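4.2 Rules for recording household tasks

The rules in this section grew out of our first pilot, and we think they are the most reusable thing in the paper. We began with a single page of advice for wearers. By the time the full collection opened in March, that page had become a protocol of 14 rules, each one tied to a check that a reviewer can perform on a finished recording. We were delighted by how much this helped! Of the 320 recordings submitted under the protocol, 306 passed review and went on to training.

The rules fall into two groups. The first covers consent and privacy: who must agree before recording starts, which rooms may be entered, and what has to be put away beforehand (mail, medicine, family photographs). The second covers the work itself, and it is the group that changed most between drafts. Early on we asked wearers to move slowly and to show each object to the camera before using it. The policies trained on those clips learned to pause in mid-air, exactly as our wearers had done. We now ask people to work at their normal pace and to leave the camera out of their minds as far as they can.
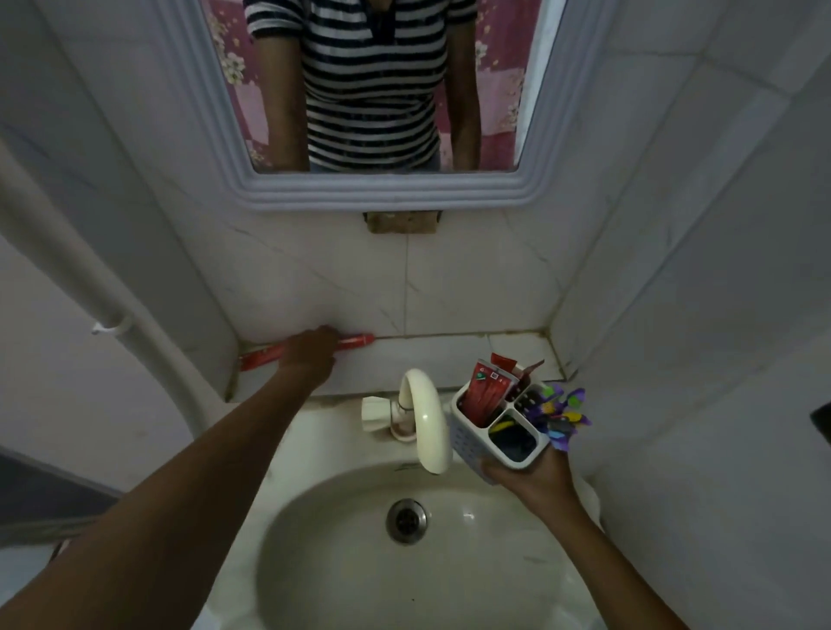 Figure 3. Tidying a washbasin, task family "bathroom surfaces."

Mirrors deserve a rule of their own. A privacy check that looks only for other people in the room will miss the wearer, who may be reflected at any moment in a bathroom, a hallway, or a dark oven door. Rule 9 therefore asks the reviewer to treat every reflective surface as a second camera. In Figure 3 the reflection runs from the chin to the waist, so the face stays out of it, and a recording that held to this throughout would pass without masking. The striped shirt is still easy to recognize, though, and we now advise wearers to choose plain clothing if they plan to record in several homes. Masking is done by hand in the Kateo review tool, and the reviewer must leave the hands and the objects they hold untouched.

Rule 10 deals with two-handed work. Annotators label each hand separately, with its own object and its own start and end of contact. The temptation is to pick a "main" hand and let the other go unlabeled, and our first annotators did this often. When Titilayo Akpan relabeled a set of 74 clips with both hands treated equally, almost 20 percent of the holding actions in her version were missing from the original. These are very useful actions for a robot to learn, and we were thrilled to recover them.

Rule 11 forbids staging. Homes are to be recorded as they are, with stained grout and crowded shelves left alone. Cleaning up before a session removes the very variety that the data is meant to capture, and the Waneck test kitchen already gives us all the spotless surfaces we need. The only exception is safety: sharp blades and open chemicals are moved out of reach before recording begins.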